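Trolwood sets equipment plan for tabletop robot cells

21 Nov 2025

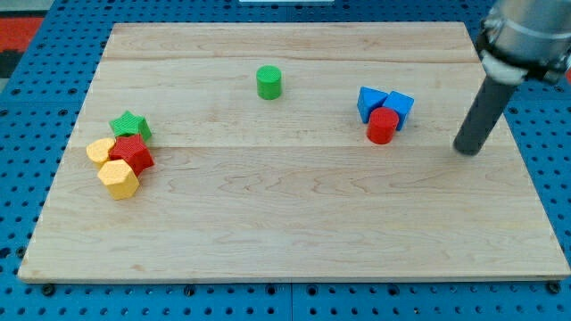 Ximeng Meng would have spent the first money on spare parts and left the arms for later, a point raised again when Trolwood circulated its equipment plan for tabletop manipulation this month. In Meng's view a cell that stops for want of a mounting collar costs more per week than the collar does in ten years, and the plan should say so in its first table.

The version now approved goes part of the way. Trolwood will equip two cells for pushing and sorting work, in which an arm fitted with a plain rod moves small shape blocks across a wooden board. The total is set at $126,000, to be committed in two stages. Stage one covers the first arm, its controller, the work surface and installation. Stage two covers the second arm and is released only after the first cell has passed acceptance.

Spares were moved from the general maintenance line to a line of their own, at $2,000 per cell. Meng had asked for more, and for the rods, collars and fasteners to be ordered together with the arm.

Two suppliers were invited to quote. Odisano offered the shorter delivery time, 33 days from order, with the controller priced separately. Lillel quoted 49 days with controller and first-year service included. The plan ranks the two on total cost over the service period and does not name a preferred bidder. Purchase price alone had been the basis in the previous round, and the comparison then left out software renewals, which arrived as a separate invoice the following year.

The choice of a rod over a fingered gripper was made on budget grounds. A rod has no moving parts, needs no air line or extra cabling, and can be replaced by the operator. It also limits what the cell can do – blocks can be pushed, turned and grouped, but not lifted. Teams that need grasping will have to apply for a gripper under a separate request, and the arm specification therefore calls for a standard wrist flange and enough payload margin to carry one later.

Work surfaces are to be perforated panels, so that boards and fixtures can be moved without new drilling. Boards and block sets are treated as consumables and charged to the project using them. The plan asks each project to record the board dimensions and block set in its run log, as results from the earlier setup could not be compared after a board had been swapped.

Integration goes to Pan under the existing service agreement. The scope covers mounting, safety limits, calibration and one day of operator training per cell. Floor space and electrical supply are excluded, and both must be signed off by the facilities office before an arm is delivered – a condition missing from the last order.

Quotes remain valid until the end of November. Requests for changes to the stage one parts list go to the purchasing desk in writing, with a part number and a unit price.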